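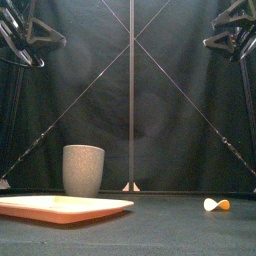 Sturkcombe Workspace Enclosure
Progress report to the Hilance fund, second period
Prepared by Colette Guérin
17/10/2019

1. Status

The enclosure is standing and the black fabric is hung. Work in this period covered the backdrop, the table surface and the crossed cables. Two items from the September plan are still open and are listed in section 4.

2. Work completed

Backdrop. The fabric from Courtois was delivered at the start of the period and hung in panels. It ends at the horizontal rail just above the tabletop, and the line along the rail is straight. The cloth still shows creases, mostly toward the center. We had allowed for this in the plan, but the folds set in transport are deeper than those in the sample we approved. The fabric has not been steamed.

Center pole. The vertical pole stands at the middle of the rail on a pale orange bracket with two splayed feet. The bracket is a substitute part. The gray one quoted by Clovarari was out of stock, and the substitute was accepted at no extra charge. The color is not a concern for this phase. It can be painted or covered later if the fund prefers a uniform finish.

Cables. The crossed cables are in place and have been tensioned. Eugénie Coste checked the tension after installation and again 15 days later. The second check called for a small adjustment on one cable only. Both readings are in the site log.

Table. The top is square with a matte black finish. The side rails are fixed and the brackets at the top edge and corners have been tightened to the supplier's values.

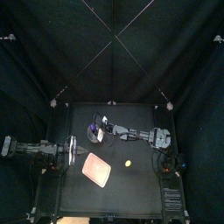
Figure 1. Enclosure walls, crossed cables and black tabletop, seen from above.

3. Budget

Spending on fabric and fittings is within the approved lines. The fabric line closed 4 percent under. Labor ran over by 18 hours, most of it spent rehanging one side panel that had been cut short. Courtois replaced the panel but did not cover the labor. We ask to move the unspent fabric amount to the labor line. The total grant is not affected.

4. Open items

Steaming of the fabric. A hand steamer is on order. The panels will be treated while hanging, so the upper fixings stay as they are.

Light at the seams. The side panels have not yet been tested for light leaks with the room lights at full level. Any gap found will be closed with an overlap strip cut from the remaining fabric.

5. Next period

Both open items are scheduled before any further fittings are bought. Cable tension will be checked once more after steaming, and the bracket fixings will be rechecked on the same visit. Eugénie Coste will send the readings to Hilance with the next invoice from Clovarari.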